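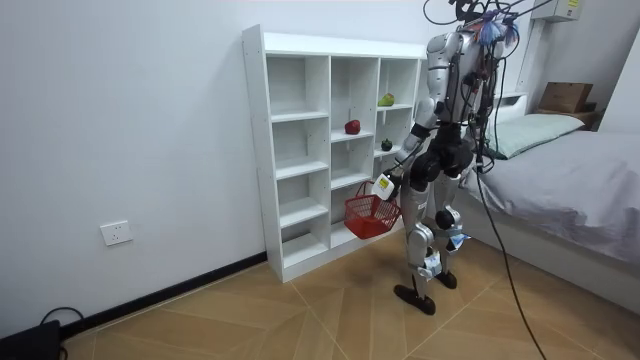
Newsletter No. 97, page 22

VISIT REPORT: THE SIKERO BUILD, STOSTWOOD

Members who read the short notice in the last issue will know that Tekle Weldu has been assembling a two-legged machine at his home in Stostwood, under the name Sikero. He offered the group an afternoon visit in November. Four of us went. Osian Pumphrey took the electrical notes and I took the rest, and the two sets have been merged below with some loss of detail on the motor drives.

The work is split between two addresses. Cutting, printing and anything that makes dust is done at the Gebremichael workshop, a shared space with a bench rental scheme. Assembly and running are done in a bedroom at the house, which has a tiled floor, an outlet close to the test position and a door that shuts. Tekle moved the build there after the workshop floor turned out to have a slope he could measure with a two-foot level. The slope is harmless for woodworking. For a standing controller that is still being tuned, it shows up as a constant ankle torque on one side, and he spent several evenings looking for the cause in the wrong joint.

Structure

The leg and torso frames were bought as a used set with the actuators fitted, and the shin and upper arm covers came with them. What Tekle has added is the wiring, the grippers, the controller and all of the software. He has no plans to machine his own joints. Several of us asked about backlash at the hip and he gave the same answer each time: he has measured it, it is larger than he would like, and it does not currently limit anything he is trying to do.

The gripper bodies are printed in white filament and are blockier than they need to be. The first version followed the outline of the mechanism closely and cracked at the mounting screws. The current one has straight walls and room for a nut behind each screw. Total material cost for the pair, including failed prints, was 97 dollars.

Power and signals

Power and signal lines are bundled together at the top of the machine and leave upward. Osian's first note is a complaint about that bundle. The signal pairs run beside the supply for their whole length, and Tekle agrees that they should not. He has seen dropped packets on the shoulder bus during fast arm moves, and he has worked around them by limiting arm speed. A new loom with the two groups separated is half made and was lying on the bench at Gebremichael when we called there first.

A second long cable goes down the right side to the floor. Its routing past the hip is the other item Osian raised. It has enough slack for standing and for small steps, but a turn in place takes it up quickly. Tekle currently limits the commanded turn and stops the program if the limit is reached. A service loop higher on the back would be better, and we said so.

The motion controller is a Cindura board. It runs the joint loops and passes state to a desktop computer, where the task program lives. The task program requests a new arm pose at 60 Hz. Asked how much code there was, Tekle had a figure ready: 3635 lines, excluding tests. He keeps the count because he is trying to hold it down. Most of the growth this year has been in error handling, and he regards the arm code as finished apart from the speed limit.

The shelf task

The task used for development is picking produce from a cubby shelf and carrying it in a basket. Tekle chose it after trying blocks, which he found too forgiving. Produce is irregular, rolls when nudged, and marks easily, so a grip that was too firm can be seen afterward with no instruments. The basket is red plastic with mesh sides, and the right gripper holds it by the handle. Carrying it takes that hand out of use for picking, so all the grasping falls to the left.

The handle was the hardest part of the basket to deal with. It is thin compared with the opening of the gripper, and with the jaws closed it can still rotate. An empty basket hangs more or less where the model expects. Once there is something in it, the load sits off center and the basket tips toward it. Tekle has put a shallow groove in the inner face of each jaw, which reduces the rotation without preventing it. He is undecided about a deeper one, which would be useless for anything except this handle.
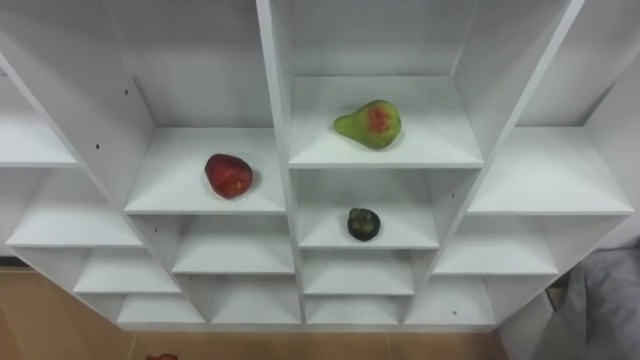 Reach planning took up the longest part of the discussion. Each cubby is handled as a box with five closed faces and one open one, and the planner must bring the hand in through the open face, close on the item and leave by the same path without touching a panel. Height matters more than we had assumed. On a top shelf the hand can come in nearly level. The small dark item directly beneath the pear is a different case: from above, the shelf over it takes away much of the approach, and the arm has to drop and come forward at the same time. The red fruit is in the next column, on the far side of the divider, so moving on to it means backing the hand all the way out past the front edge first. An early version of the planner did not know about dividers and tried to go straight across.

White panels are a difficulty for the vision side. With even light there is little contrast between the side wall of one compartment and the back wall of the next, and the depth estimate wanders. Tekle fits the whole shelf as one rigid model instead of finding each compartment separately, then looks for colored regions inside it. Strongly colored items are found without trouble. Pale ones need a second look, and he has considered lining the compartments with matte gray card. He has not done so, on the grounds that the shelf would then be easier than any shelf he might meet later.

The fit must be repeated whenever the shelf is moved, and it drifts if the floor contact of either foot changes. Tekle runs it at the start of every session. It takes 22 seconds, and he has not tried to shorten it.

Standing and stepping

Our notes are thinner on this section. The controller holds a stance with one foot ahead of the other, which gives it more margin when the arm goes forward. Weight shift is planned along with the arm motion and not corrected afterward. Stepping sideways along the shelf is implemented but Tekle considers it unreliable, and he prefers to stop, reposition and fit the shelf again. The herringbone tile pattern caused a minor fault in the floor detector, which had been written with a plain concrete floor in mind and reported the grout lines as edges. He raised the threshold.

Points raised by the group

Osian recommended separating the signal pairs before any further work on arm speed, and fitting strain relief where the side cable passes the hip. Tekle accepted both.

There was a question about whether the emergency stop cuts power or only commands the joints to hold. It cuts power to the arms and leaves the legs holding. A second switch cuts everything. We thought that the two switches should differ in shape as well as label.

One member asked about a payload figure for the basket hand. There is none yet. Tekle intends to measure it with bagged sand once the new loom is in, and has promised the numbers for a later issue.

Drawings for the gripper body, including the jaw insert with the shallow groove, can be had from Tekle through the usual members' list. The jaw insert prints best on its side. Osian has a spare pair of the old bodies, uncracked, for anyone who wants to see the first mounting arrangement.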